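Two-arm home build: grip force drifts when both hands hold the same thin strip

Ullport Workshop Help > Robots and automation > Control and tuning

Matúš Sokol
Posted 28 May 2026

I have a pair of white arms with jointed-finger hands set up on a black table at the Trikwood shared workshop. Position control is fine and each hand works well by itself. The trouble starts when both hands close on the same thin, limp material. The fingertips meet, both current readings climb for a few seconds, and then one wrist faults on overcurrent. It is usually the right one, but the left has done it too.

Details:
Control loop at 300 Hz, both arms on one controller
Current limit on the finger motors 800 mA
Position mode throughout, no force sensor in the fingertips
Hand-to-hand calibration done in December and not repeated

The test piece is a narrow strip of tissue over a balloon, on a towel so that the balloon stays put. I have already swapped the finger motor drivers left to right and the fault did not follow them. Is this a calibration problem or a tuning problem? The photo has the pose where the currents start to climb.
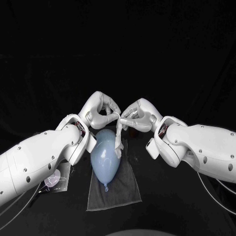
2 replies, sorted by votes

Laurențiu Avram
74 votes

Mostly calibration, made worse by position mode. You have two stiff position loops and next to no compliance between them. If the two arm bases disagree by a millimeter or so, each hand tries to reach a point the other is already occupying. The tissue can't absorb that, so the error goes into the fingers and wrists, and the integral term keeps adding to it until something trips. That matches a slow climb better than a bad driver does.

In this order:

Redo the hand-to-hand calibration. Touch both index fingertips to the same fixed pin in at least four places across the table and solve for the offset between the bases. A calibration from December on a shared bench is not worth much. Somebody has leaned on it by now.

Pick one hand as leader. Leave it in position mode. Drop the proportional gain on the other wrist until you can push it aside with a finger, and set its integral gain to zero while the hands are in contact.

Stagger the targets. In your picture the left hand holds the strip a little higher than the right fingertip touches it. Keep that and make it larger – 10 mm along the strip is plenty – so the fingertips never press on each other through the tissue.

Do not raise the current limit. It will hide the fault until a gear strips.

Also look at the cables trailing on the table. If one pulls tight near the end of a move, it adds a side load that looks a lot like a calibration error. Log the wrist current with the hands apart in the same pose and compare.

Nipon Thongdee
9 votes

Had something like this on a smaller pair. Mine was a loose base clamp. Check the bolts before you touch any gains. Also I would try a strip of cotton first, tissue tears before you learn anything.

Comment from Matúš Sokol
Base bolts were tight. The pin test gave an offset of 1.6 mm, almost all of it sideways. I have entered the correction and will lower the gains on the right wrist next. Cables not checked yet.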